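Forum > Handheld grippers > Protocols and QA
Topic: Scene reset rules for soft packaging, table tasks

hundik_ops
We are rewriting our reset sheet for packing tasks (snacks into an open carton). The draft has 12 rules. Two of them cause arguments:
Rule 4: the carton starts empty and open, in a new orientation each episode.
Rule 7: no item may touch another at the start.
Operators say rule 7 costs too much time. Does anyone enforce something like it?

maltura
No, and I would delete it. Contact between items is normal on a real table. If every start state is separated, the policy never sees a bar leaning on a bag of bread. 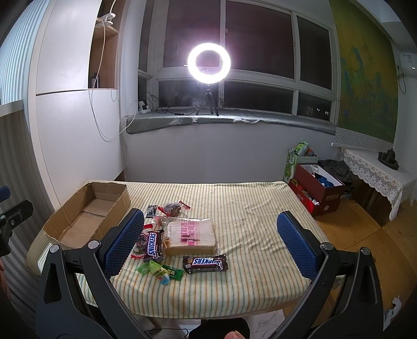
What we do regulate is the cloth. Pull it straight before each episode, but leave small wrinkles. Large folds under a flat packet change the grasp height, and then the failure gets logged against the wrong cause.

vdmerwe_lab
Disagree on rule 7. At Van der Merwe we kept separation for the first 444 episodes and allowed contact after that. Reviewers could label grasps without guessing which wrapper moved first.

maltura
That is a labeling problem. Fix it in the labeling guide.

ginuter
Two points from our side.
Lighting: clear wrappers throw highlights. After dark, fix the lamp position and write it in the log. Do not move it mid-session.
Hands: fingers stay off the pads while recording. We reject the episode otherwise.

hundik_ops
Reject outright, or trim?

ginuter
Reject. Trimming left us with start states that did not match the sheet.

vdmerwe_lab
We trim if it is under 2 seconds. Pads get wiped every 5 episodes, same log.

hundik_ops
Rule 7 will become "contact allowed, stacking not allowed" for the next revision. Lamp position goes in as a new field.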